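Three Grippers and a Sink Full of Dishes

I've tried a lot of robot gear on spotless lab benches, and it nearly always does great there. So when I got three hand-held grippers to compare for this issue, I skipped the bench and went straight to a kitchen (a real one, with a real mess of chopsticks).

My contenders were the Baron, the Sowah and the Badlow. I gave each of them 14 tries at 7 everyday jobs, like picking up a single chopstick or moving a glass without knocking its neighbor over. My friend Svitlana Shevchuk, who has built arms for longer than I've been writing about them, kept score and did not let me cheat.

The Baron went first, and I wanted to love it! It's light, at 300 grams, and the trigger is wonderfully smooth. But the fingers are hard and flat, and they pushed thin things around the counter like a kid with peas. The Sowah has plenty of muscle and had no trouble with a full pitcher, though at 616 grams my wrist was begging for a break well before lunch.

That left the Badlow, which pinches from both sides on little black linkages and has a camera looking down over the fingers. I liked it more the longer I held it. The blue pads give a bit, so you can come in slightly crooked and still get hold of a spoon. You do have to learn where the tips are, because the body takes up a lot of your view when you're watching through the camera. Nazar Tkachuk at Brurnamum, who works on the controller side, told me to stop looking at the body and steer by the gap. Good advice — my chopstick score doubled that afternoon.

It isn't perfect. The trigger feels stiff on slow closes, and I'd happily trade some reach for a softer spring. Svitlana still prefers the Sowah, and we argued about it all the way to the car. I've asked to keep the Badlow until January so I can try it with a left-handed tester. 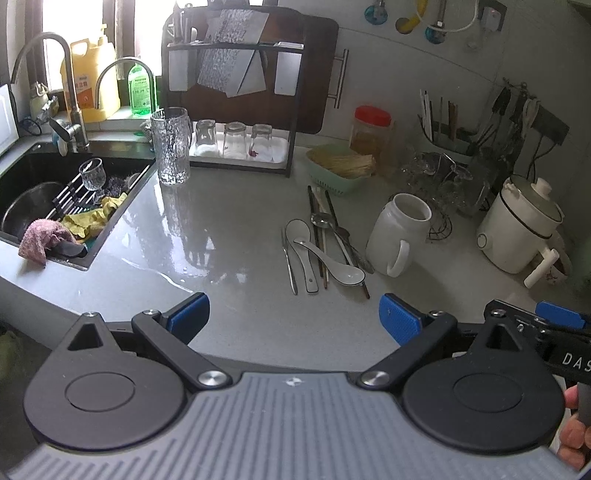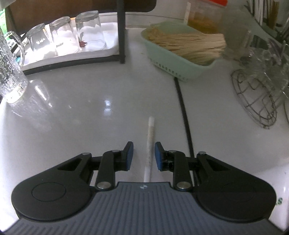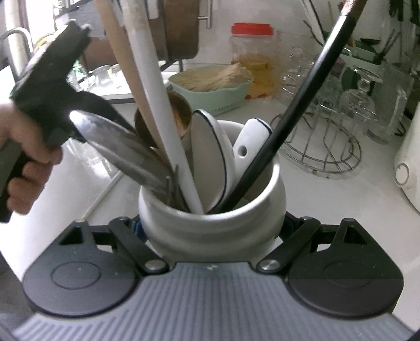

The kitchen counter as seen from the gripper's own camera.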